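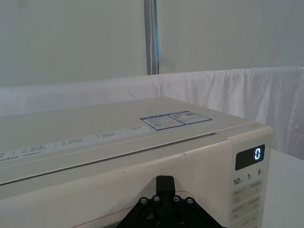

Joni Pesonen wrote in to ask whether wiping the top of a microwave is really worth the bother when all the mess is inside. It is! Dust and cooking grease settle up there and turn sticky, and a damp cloth with a drop of washing-up liquid takes it all off in one go (do it monthly and you'll barely need to rub).

So, my full microwave clean, start to finish. I love this job. It takes so little effort and the kitchen smells of lemon afterwards.

What you need
A microwave-safe bowl
Half a lemon
Two soft cloths, one damp and one dry
Washing-up liquid
A wooden toothpick

Step 1: Steam it
Fill the bowl halfway with water, squeeze in the lemon, drop the skin in too and stand the toothpick in the water so it doesn't boil over suddenly. Give it three minutes on high, then leave the door shut for another five. The waiting is where the magic happens, so go and put the kettle on.

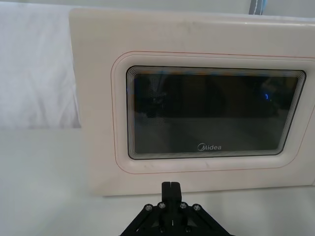
Els Vanhove swears by white vinegar in place of the lemon, two tablespoons to the bowl, and says it shifts old curry splashes better than anything else she has tried.

I've had a go with vinegar as well and it's brilliant on grease, but open a window first.

Step 2: Wipe the inside
Lift the bowl out carefully with oven gloves. Wipe the ceiling first, then the walls, then the floor. The glass plate can go in the sink with your dishes once it has cooled down.

Step 3: Do the front
Switch off at the wall before you touch the buttons. Wring the cloth out hard, wipe the door and the panel, and dry them straight away. Never spray anything directly on the buttons!

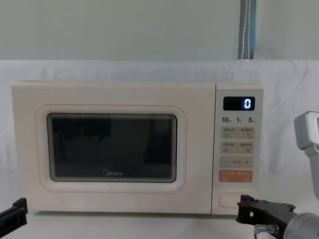
Cream microwave with the door closed.

Step 4: Edges and seals
Run a corner of the damp cloth all round the door edge, where crumbs love to hide, then go over it with the dry one.

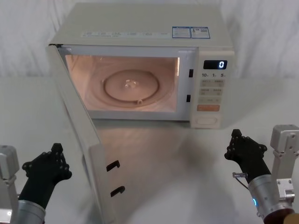 How long should I leave the door open afterwards?
Ten minutes is plenty in a warm kitchen. In January I give mine half an hour, then pop the plate back in.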